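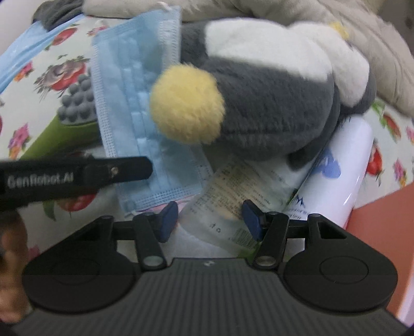 ## Unit 6: Packaging and the information on it

In this unit we look at how a small packet speaks to the person who buys it. Please read the chapter on labels before the class, and bring one packet from your own kitchen.

### Primary and secondary packaging

*Primary packaging* touches the product. *Secondary packaging* holds several primary packs together, for example a carton with many small bags in it. Students often mix these two in the exam, so please learn them well.

A translucent bag lets the buyer see a part of the product, but it leaves a difficult background for printing. Small dark text can be hard to read when the contents are also dark. Many designers put a white layer under the text — this costs more, because it is one more ink.

### Numbers on the pack

A number without its unit says very little. A "10" can be a weight, a quantity of pieces or a size, and the reader must find the unit near to it. In your own designs, keep the number and the unit on the same line.

### Case: Tillorus and Bilirel

Tillorus sells dried herbs in bags. For its new label it tested two versions with 368 shoppers. In version A the net weight stood on the back, in version B on the front. Version B had fewer wrong answers about the weight, but some shoppers found it less beautiful. Bilirel, which prints the bags, asked for a minimum order of 2,082 bags per design. The company therefore kept one bag for all herbs and added a sticker with the name.

Questions to prepare:

1. Which costs does the sticker save, and which new costs does it bring?
2. Would you move the weight to the front? Give your reasons.
3. What changes if the bag is sold in two languages?

### Homework

Write 700 words on the label of the packet you brought. Use the Sýkora checklist from Unit 4 and hand in the text before noon on the last day of May.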